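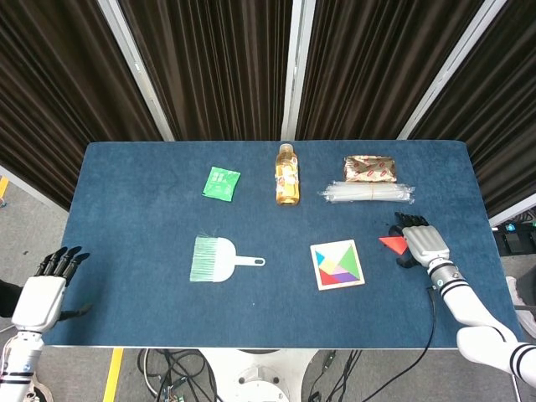

Notebook, January, Friday, started writing 7:40 am

Shotcrete panel tests, continued. I meant to write this up last night but the saw water froze in the hose and by the time we got it thawed I was in no mood for a pen.

So, where we are. We're still trying to work out why the sprayed facing on the Gisach cut is coming away from the mesh in the upper third and holding fine everywhere else. The same crew sprayed the whole thing, with the same mix from the same plant and the same nozzle as far as the records go. Vlastimil is convinced it's rebound getting trapped behind the wire. I've been leaning toward water coming through the rock and nobody putting in enough drain strips up there. We have a bet on it (lunch, loser picks up the soup too).

Sprayed the last of the test panels Wednesday night. Three with the mesh pinned tight against the backing board, three with it standing off on the plastic chairs, and one oddball where I bunched up two layers at the overlap the way it looks in the site photos. The oddball was ugly from the start. You could hear the difference when I went over it with the hammer, a nice dead thunk in the middle and then a papery sound right on the overlap. I marked the hollow patch in yellow crayon and it came out about the shape of a boot.

Cores this morning. The drill stand is still walking, by the way. Whoever had it last left the back foot on the worn thread, and it needs a new bolt before anyone else uses it. I wedged it with a piece of oak and got through, but core 4 has a belly in it and I don't trust the number. Leave it out of the average.

Cores from the tight mesh panels: solid behind the wire in two, and a sand pocket in the third. I could push the scriber into it a good way and it came out with loose grains on it. That's rebound, no question. Cores from the stand-off panels: clean all three. Steel fully wrapped, no shadow behind the bars. The oddball broke along the overlap before I even had it out of the barrel, so there's no strength number for it, but the break face is worth looking at. I put it on the shelf by the window with a tag on. Please don't throw it in the skip with the rest!

So score one for Vlastimil. He was very gracious about it, meaning he only brought it up four times before coffee.

I'm not giving up on the water though. Went back through the Gisach drawings and the drain strips stop at the second bench. Above that there's nothing drawn at all, and the note just says "as directed on site." The site diary has a seep marked up there, twice, both times after rain. Nobody wrote down what they directed, or if they directed anything. I've emailed Sólveig Þrastardóttir to see whether she still has her field sheets from when the face was mapped, because she sketches every wet patch she sees and her sheets are a lot better than the typed-up version.

9:55. Sólveig called back instead of writing. She has the sheets, she'll scan them this afternoon. She remembers the upper third well – there's a band of crushed, clayey stuff running across it at a low angle, and the scaling crew had trouble getting it back to anything sound. They'd bar off a piece and what was behind it was just as bad. In the end they blew it down with air, called it good and sprayed it the next day. She thinks the surface could easily have slaked overnight and gone greasy. If so, both of us are wrong, or both of us are a bit right, and I don't know who buys lunch.

That gives us a third thing to test, which is bond onto a dirty surface. I've got four slabs of the mudstone left from the Kolář quarry job, stacked behind the compressor under the blue tarp. Plan is:

Slab A, washed and sprayed damp.
Slab B, blown with air only, sprayed the same hour.
Slab C, blown with air, left outside overnight, sprayed in the morning with nothing else done to it.
Slab D, same as C but washed again right before spraying.

Pull-off discs on all four after curing. I'd like to use the 60 mm discs this time so we're not gluing the little ones again, half of those failed in the glue last round and told us nothing. Check that we have enough epoxy. The open tub has gone thick, I'd only use that for sticking labels on.

11:20. Gauge trouble. The pull tester won't zero. It sits a hair above and drifts up as it warms. I left it running on the bench for 30 minutes and it settled, so for now: switch it on when you come in, go do something else, then zero it. It's due for calibration anyhow. I've put it on the list for Gosex to collect along with the load cell, and would whoever takes the Gosex call please ask them to send back the right case, we've had somebody else's since the fall.

Ran the check block through afterward to be sure and got 532, against 530-something on the card (the last digit has had coffee on it). Good enough for comparing slabs with each other. I wouldn't put it in a report.

Afternoon. Mixed a small trial batch for the slabs. We're on the new accelerator from Kinico and it's quicker than I'm used to, especially now that we've got the mixing water up off freezing. First lot stiffened in the hopper while I was still pulling my gloves on. Second lot I cut the dose back and it behaved. Went on nicely, no sagging, not much bouncing off either. I'd write the dose here but I want to repeat it first, my scale was on a slope and I only noticed when my pencil rolled off the bench.

Slabs A and B sprayed by three. C and D are blown off and sitting outside the roller door on pallets. Whoever's in first tomorrow, please don't be helpful and bring them in! They're supposed to be out in the weather. Cover only if it snows, and write down that you did.

Vlastimil thinks we should also look at the pins. Some of the ones on the upper bench were set into that crushed band, and if the pins have moved then the mesh has moved and the facing goes with it. Fair point. It would also explain the cracks running in a curve from pin to pin, which I've never been happy about. He's going to plot the crack map over the pin layout. I said I'd dig out the grout records, and I have, and there's a page missing, naturally.

4:30. Sólveig's scans came in. Haven't gone through them properly, but the wet patches are there and two of them sit right inside the drummy area. The crushed band is drawn too, wider than I'd pictured. I printed the sheet at 100 percent and pinned it above the sink so we can mark on it.

Still to do: bolt for the drill stand, order epoxy, cut the spare mesh for the second oddball panel, spray C and D, ring the site about getting up there with a hammer once the ice is off the ladders. And wash out the hopper, I did it in a hurry and there's a crust around the outlet.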